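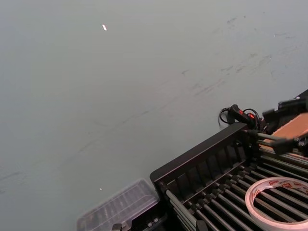

Jeptoo Magesa
Home and Workshop Editor, Arside

A dish rack is one of those things we all bring home, set down by the sink, and never think about again until there is something slimy growing under it. I have been guilty of this more times than I'd like to admit, and I've also come around to loving the humble rack for jobs that have nothing to do with dishes, so I thought I'd put all my rack tips in one place. Get yourself a cup of coffee, this runs a little long!

Keeping the rods from going dull

If your rack has metal rods, wipe them along their length and not across. Wiping across just pushes the gunk up against the ends, and the ends are where it likes to live, down in the little fittings where the cloth won't go. I keep an old soft toothbrush under the sink for that spot and nothing else (mark the handle with a bit of tape, please, before somebody in the house makes a terrible mistake). Warm water with a drop of dish soap is plenty. If you have that chalky white film from hard water, dab on plain white vinegar, leave it a few minutes while you put the silverware away, then rinse it well and dry it with a towel.

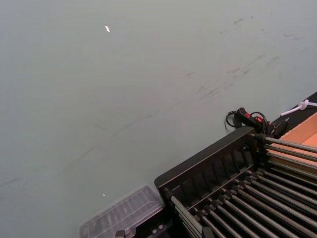
Metal rods set into a black rack with a slatted side.

Those slats deserve a few words of their own. They look tidy from across the room, but every one has two edges for crumbs and soap to settle on, and a flat sponge slides right over the gaps. Wrap a thin dishcloth around a butter knife and run it down between them, top to bottom. My sister uses a foam paintbrush, the cheap kind from the hardware store, and I have to say it works just as well and is kinder to the plastic. I do mine whenever I do the refrigerator shelves, mostly so I'll remember.

Cleaning up under and around it

Lift the rack when you move it! I know it's tempting to shove it over with your hip when your hands are full of wet pans, but whatever grit is under the feet goes along for the ride.

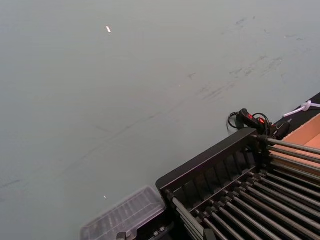
Scuffs are my least favorite thing to clean, and for years I went at them far too hard and ended up with a shiny patch that bothered me more than the mark did. Matte finishes are the worst for this. A gray surface like this one, with dark smudges over toward one side and thin, faint lines running across the middle, calls for patience and a damp cloth with a little baking soda on it, rubbed lightly in the same direction as the streak. Work on a small area, wipe it clean, let it dry, and look at it from the side before you decide to go again. The dark smudgy kind will often lift. Fine scratches won't, and I'd leave them be. Try a corner first if you don't know what your top is made of – I once learned that lesson on a borrowed table at the Chege church supper and have never quite lived it down.

Giving it a second life in the workshop

When we redid the kitchen I carried our old rack out to the garage, meaning to give it away, and it never left. Sandpaper sheets stand up in it nicely, and so do paint stir sticks, small offcuts and those big flat envelopes of instructions. Put it in the middle of the bench where you can reach it from both sides, with something shallow next to it for whatever won't stand up. A low cardboard tray pushed right up against the rack is just the thing for a roll of duct tape, and it costs nothing.

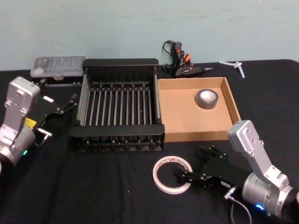
Taming the tape

Lay your rolls flat. Stood on edge, they wander off and gather dust on the sticky sides, and then you spend your afternoon picking fuzz off with your fingernails. Fold the loose end under by a thumb's width every time you tear a piece, even when you're in a hurry. If you work on a dark cloth, as I like to, light-colored tape is easy to spot, but the cloth does show every speck, so take it outside and give it a good shake before you fold it up.

More from the Arside workshop pages
Getting the Smell Out of a Kitchen Sponge
3 Ways to Store Baking Sheets Upright
Lining Drawers with Leftover Wallpaper
What to Clean in May

Home | Kitchen | Workshop | Laundry | Ask Jeptoo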